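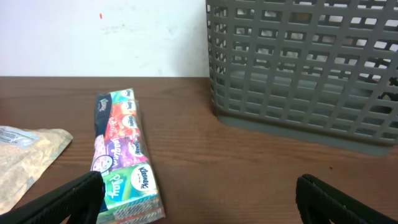
The grey basket, in its spot on the table.

I gave up the big weekly shop in March, and I've become a bit of a bore about it. My sister-in-law now changes the subject when I say the word "pantry". So I'm putting it all down here, where you can close the tab whenever you like.

For years we did what everyone on our street does. Drive out to the big Sorbridge, fill a trolley until it steers like a wet mattress, come home, spend half an hour shoving things into cupboards, then order takeaway because we're too tired to cook any of it. I thought of this as being organised! I had a list and everything. But the list was really a list of the people we hoped to be by the end of the week (people who eat silverbeet, mainly).

Then the car was off the road for a while and we had to walk to the shops in Potton, which meant buying only what the two of us could carry up the hill. I expected to hate it. I did hate it, the first few times, and I'll get to the hill. But the fridge got emptier and dinner got better, and I've been trying to work out why ever since. 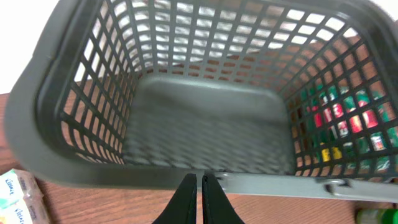

Part of it is just that you can see what you've got. When there's a lot of food in the house, most of it is behind other food. I found four jars of cumin when we cleared out the cupboard. I don't even like cumin that much. Now if there's half a cabbage and some eggs, well, that's dinner, and I know it by lunchtime, and I quite enjoy turning it over in my head on the bus.

The money is harder to be smug about. I kept the receipts, because I'm that sort of person, and our last full month of big shops came to $1,578. The first full month on foot was $1,059. Before anyone writes in, yes, we used up a lot of stuff from the freezer that month, and no, I don't think the gap would be that big forever. Small shops charge more for nearly everything. Rice is criminal. What we stopped paying for was the second thing in every two-for-one and whatever was stacked at the end of the aisle, and I suspect that adds up to more than the rice does.

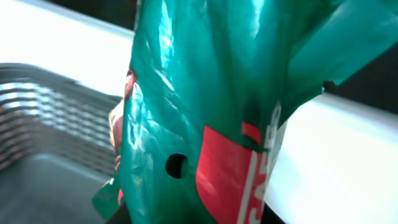 And then there's the packaging, which I can't pretend we've solved. Buying little and often can mean more wrapping, and I feel bad about it every bin night. The greengrocer will let you bring your own bags but the bloke at the deli counter looks at you as if you've asked him to hold your baby. I've made my peace with doing it badly. I'd sooner do a middling job of this for ten years than a perfect one for a fortnight.

What does annoy me is when this gets sold as a virtue. I have time to walk to the shops. If you've got three kids and a shift that finishes at 9, the big shop is how you survive, and a columnist telling you to stroll down for a fresh loaf deserves to have it thrown at her. Plenty of places haven't got a shop you could walk to anyway. My parents' town lost its last one years ago and it's a long drive to anything now. I'd love the councils that keep approving giant car parks to think about that for five minutes.
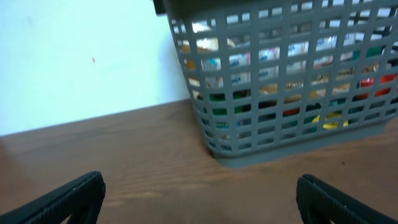
Marguerite read a draft of this and told me I was being soft, that people with no time are exactly the ones who throw the most food out, and that a smaller shop on the way home from work would save them grief as well as money. She may be right. She also lives above a supermarket.

As for the hill: get a backpack. Put the tins at the bottom, and don't buy a watermelon.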